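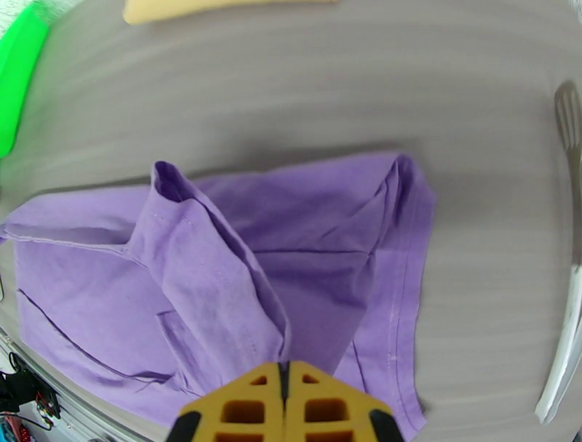 We use cookies to understand how visitors read our articles. Accept | Settings

June | Fulgencio Galindo and Montserrat Ocampo

3. Folding of short-sleeved garments

3.1 Garments and surface

The study of household folding presented in the previous section showed that people do not agree on what a folded t-shirt is. Some of them make a rectangle, some make a roll, and many stop when the shirt is small enough for the drawer. For the second part of the work we therefore limited the material to one type of garment, the plain cotton t-shirt with short sleeves, and to one type of surface, a gray table without any cloth on it. Figure 1 shows a purple t-shirt on the table, with one sleeve raised and the body still bunched in several places.

Figure 1. A t-shirt in a partly folded state. The sleeve stands as a ridge over the body of the garment, and the double stitching of a hem can be followed along the right side.

The shirts were collected from the laundry rooms of two apartment buildings, Ginard and Alcaraz. After removing those with holes or with large printed areas, 319 shirts remained. Printed areas were excluded because the print makes the cloth stiff, and a stiff panel folds along its own border. All shirts were washed once at the same temperature and dried on a line before the first session. They were not ironed.

3.2 Intermediate states

We divided the folding into states, and each state was described by a person who had not done the folding. The description used a short form with 23 entries. The entries ask for the visible hems, the direction of the main creases, the position of the sleeves with respect to the body, and whether any part of the cloth is lying double. In the first version of the form there was also an entry for "neatness", but the two describers gave very different answers to it and it was removed.

The sleeve was the most difficult part to describe. When a sleeve is brought toward the body, it does not always lie down. It can remain standing like a small tent, with the cuff open, and in this state it is neither folded nor unfolded. We call this state "raised sleeve" and we keep it separate from "sleeve on body". A raised sleeve can fall to either side when the next fold is made, and for this reason the two states should not be joined in the analysis.

A second difficulty is the corner. A corner of the shirt can turn back over itself and form a small pocket. If the person continues without opening it, the pocket stays inside the finished shirt and produces a thick point. Ocampo (the second author) proposed to mark such corners already in the first state where they are visible, and this rule was followed in all sessions.

3.3 Reference points

Seams and hems were used as reference points in place of the outline. The outline of a crumpled shirt changes with every movement, but the row of stitching keeps the same distance from the edge of the cloth. In 979 of the 2000 described states, at least one sleeve hem was visible over its full width. In the remaining states the describers used the bottom hem or the shoulder seam, and when none of these could be identified with confidence, the entry was left blank. Blank entries were not filled in later.

The descriptions were stored in Pavik, the record system of our laboratory, together with the size of the shirt and the order of the folds. The treatment of long sleeves is different and is discussed in Section 4.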